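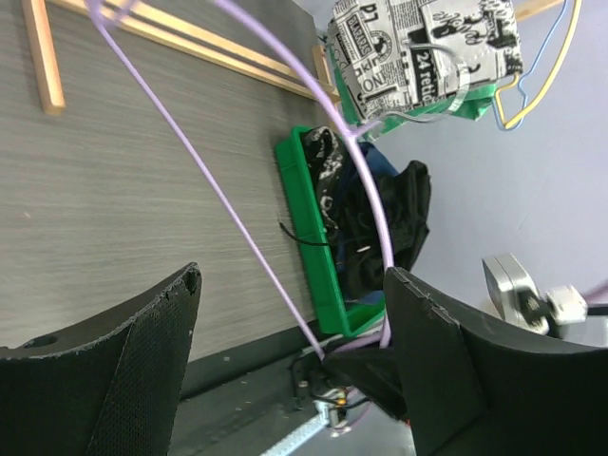 I've been to enough technology open days to know how they usually go. You get a lanyard, a biscuit and a film with drums in it, and then a machine does one thing very fast behind a sheet of glass. So when my neighbour Innes MacAulay said she had a spare place for the Ornia open day in September, I said yes mostly for the drive out to Hotorside. What I got was a green plastic tray with a heap of dark clothes bulging over the side of it, a pair of wire hangers on the wall, and a robot that was supposed to tidy up. I stood and watched that for longer than I've watched most films this year.

The chap running the session was Shahab Rahimi, and I liked him straight away because he didn't do the voice. You know the voice. He told us the arm was called Drovix, that it was learning to sort laundry, and that we were welcome to heckle. Then he let it get on with things.

It was slow! I mean properly slow, slower than my son, and he is seventeen and can make one sock last an evening. The fingers went down to the pile, had a think, came up with a bit of black cloth, lost it, and went back down again. A man near me sighed and went off to find the coffee. I think he missed the best part of the day.

Cloth is horrible stuff if you're a machine. I'd never given it a thought. A box is a box whichever way you come at it, but black fabric on top of more black fabric is one big lump with no obvious beginning, and even I couldn't have told you from where I stood which bit was a sleeve. Somebody asked Shahab how often it managed to pick out a single item, and he said 70 per cent that morning. Then he said he'd want 95 before he let it near anybody's actual house. No fudging, no "we're very excited by the direction of travel". I wrote both numbers on the back of my parking ticket.

And this is my gripe, really. Why don't more of these days look like that? Last year I went to one at Rankin, the big warehouse place by the ring road, and everything was spotless and everything worked, and I came home knowing nothing at all. I couldn't have told you what was hard about it. If you only ever show people the polished bit, they'll either believe robots can do anything or decide the whole lot is a swindle, and I meet both sorts down the pub.

Innes disagrees with me, I should say. She thinks you don't invite the public in until you've got something to show them, and she reckons half the room went home thinking their jobs were safe for a century. She may be right about the room. We argued about it for the 2 hours it took to get back (roadworks), and she didn't budge.

I still say I'd sooner see the struggle. My mum has bad hands now and folding a shirt hurts her, so I'm not neutral about this. I'd love a thing that could do it for her. I'd also like to know how far off it is, and at Hotorside I got a straight answer, which was "not soon".

They're doing another one in the spring. I've put my name down, and Mum's.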